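Prandgate needs its deputies out of their cars

The Prandgate sheriff's office wants 110 more hours of patrol car time each month. The county board votes on it soon, and I think it should say no.

I have lived on Papadopoulos Road for most of my life. Four break-ins were reported on our end of it since January. Each time a deputy drove out, took a statement and left. Nermina Vukčević waited seven days for a call back. Lewis Paterson never got one.

More driving will not fix that. A car going by at 40 miles an hour does not learn who lives in a house or which sheds stand open. Prikbridge put two deputies on foot downtown, and people there know them by name. They also answer their own phones.

Sheriff Todorova says foot patrols do not suit a rural county. He is right about the back roads. He is wrong about the three blocks by the Jolex plant, where most of the calls come from.
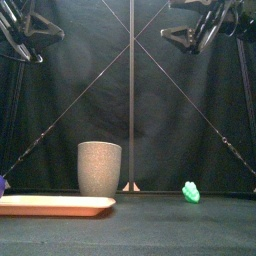
What the board can do

Put half of the new hours into foot patrol and follow-up calls. Publish the results every quarter. If it fails, go back to the cars.

Ankica Ristić
July 8, 2006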